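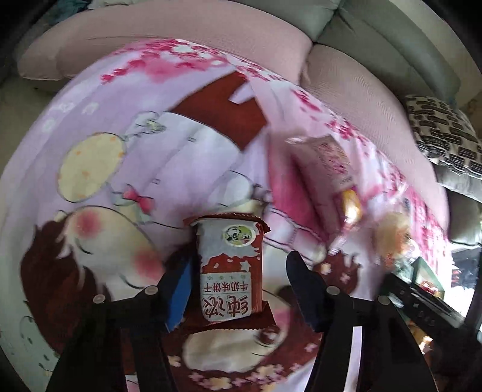
A sofa blanket leads a harder life than a bedspread. It gets sat on and pulled over knees, and most of what people eat in the evening is eaten on top of it. Printed blankets with large cartoon artwork have become common on living room sofas, and a pink one with a big sleepy face, rosy cheeks and a small bow will cover most of a seat and change the look of the whole corner. A pink blanket on a pink sofa also means that anything left behind shows up, and a red-and-white packet of milk-flavor biscuits is easy to spot against it. The crumbs are harder to find, and they do more damage over time than the wrappers do.

Leopold Mayrhofer has cleaned upholstery and soft furnishings in Orkstead for 7 years. His shop, Vurka, takes in sofa covers, cushions and throws, and over the past year he has seen more printed blankets than plain ones. Most of them come in for the same thing.

"It's food," Mayrhofer says. "People think of pets first, but it's mostly food. Biscuit crumbs, chip crumbs, a bit of chocolate. Someone sits on it, it gets pushed down into the pile, and after a month you have a stiff patch."

Milk biscuits are worse than crackers in his view. They hold more sugar and fat, and they break down into a fine powder that a quick brush with the hand spreads over a wider area. He tells customers to lift the blanket by its corners, carry it outside folded in on itself, and shake it there. Shaking it over the sofa puts the crumbs into the gap behind the seat cushions.

That gap is the next job. A crevice tool on a vacuum cleaner will reach most of it. On older sofas the lining at the back of the seat sometimes comes loose, and small things slip through into the base. Mayrhofer once took 94 coins and a house key out of a two-seater. The owner had already changed the lock.

For washing, he goes by the label and then goes a little cooler. Printed fleece does well in cold or lukewarm water on a gentle cycle, turned so the artwork faces in. Fabric softener leaves a coating on the fibers and makes the pile lie flat, so he leaves it out. The spin should be slow. His own machine is set at 700 revolutions per minute for throws, and they come out damp but not twisted.

Drying is where most prints get spoiled. Heat makes the surface rough, and a face that was smooth in the store turns grainy at the cheeks and the eyes, where there are large areas of one flat color. He hangs blankets over 2 lines set a little apart so the weight is spread and air can move through the middle. In June a medium throw is dry by early afternoon if it goes out after breakfast.

Reuter, a furniture store on the other side of town, gives out a card with each sofa it sells. The card suggests keeping a washable cover on any seat where people snack and rotating two covers through the week. Mayrhofer agrees with the idea, though he finds that most families have one favorite and the other stays in the closet.

Wrappers are simpler. A small lidded bin beside the sofa will take them, and a tray on the armrest keeps unopened packets together. Individually wrapped biscuits make less mess than a large open bag, as long as each one is eaten over the tray. The corners torn off the packets are the pieces that usually get missed. They go into the wash with the blanket and end up in the filter.

Stains need a little more attention. Chocolate should be left to harden, then lifted with the back of a spoon before any water goes near it. Milk needs cold water straight away, dabbed and not rubbed. For grease Mayrhofer uses a drop of plain dish soap and a soft toothbrush, working from the edge of the mark toward its center.

Vurka takes drop-offs in the morning at its shop on Stulemton Road. Printed throws are usually ready the next afternoon, and king-size blankets take a day longer.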